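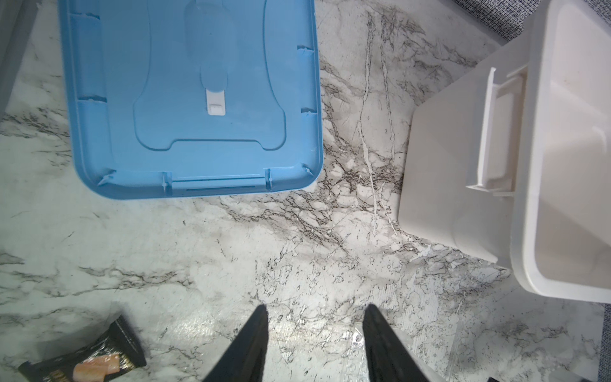

Can you wash the lid without taking the clip out?
Give it a rinse under the tap with the clip in place for everyday grime, and slide the clip out for a proper soak once a month or so.

Pavo Storage Tub with Lid

Colour: off-white body, light blue lid
Weight empty: 700 g
Sold as: one tub, one lid, one spare clip

We've been stocking the Pavo tub since April and it has become the thing we reach for at home as well as in the shop. It's a big, plain, squared-off tub with rounded corners, and the sides taper a little toward the bottom. That taper is what lets you stack the empties inside each other, which matters a lot if you buy a few for the pantry and only fill them at harvest time!

The rim is nice and thick. You can grab it with wet hands and it doesn't dig into your fingers when the tub is full of flour or dog biscuits or whatever you've got in there. The front has a flat flap with a raised edge around it, and the panel under the flap slopes away, so there's room for your knuckles when the tub is sitting on a bench. We love that slope. Most tubs this size have a dead straight front and you end up scraping your hand on the counter.

The lid

Turn the lid over and you'll find the clever part (well, we think it's clever). The underside is ribbed all the way along the inner rim, with a curving ridge in the middle and a narrow channel down the centre. The little white clip sits in the end of that channel. Ribs mean the lid stays flat even with a second tub on top of it, and a flat lid is a lid that keeps closing properly.

There's a thin slot along one edge and short notched tabs down the sides. Line up the slot edge first, press down, then work your way along both sides. If you start with the sides it will fight you. The blue plastic has a bit of a see-through look to it, though it won't show you how much rice is left. Use a label.

What we keep in ours

Bread flour, mainly. Also cat litter (a different tub, obviously), birthday candles and cake toppers, and one that lives in the garage with the grass seed. The smooth cream inside wall wipes clean with a damp cloth, and flour doesn't cake up in the corners the way it does in tubs with sharp ones. A grey mark from a metal scoop came off ours with baking soda.

Cleaning and care

Wash by hand in warm soapy water. Crumbs like to hide between the ribs under the lid, so an old toothbrush is your friend. Let the lid dry upside down before you close the tub, or the centre channel will hold a few drops. Leave the tub open overnight before the first fill if you notice any new-plastic smell. Keep it off the stovetop and out of the oven.

Spare parts

Extra clips come in packs of 2 and fit every Pavo lid in this size. Lids are sold separately too, in light blue only for now. The Ukden clip looks almost the same but is a touch too wide for the channel, so please don't force it. If you have the older Santoro lid, the slot is on the short side and the two lids don't swap.

Shipping and returns

Tubs go out nested, with the lids packed flat beside them. Unused tubs can come back within two months. If a lid arrives cracked, send us a photo and we'll post a new one without asking for the old one back.

Page updated September 2021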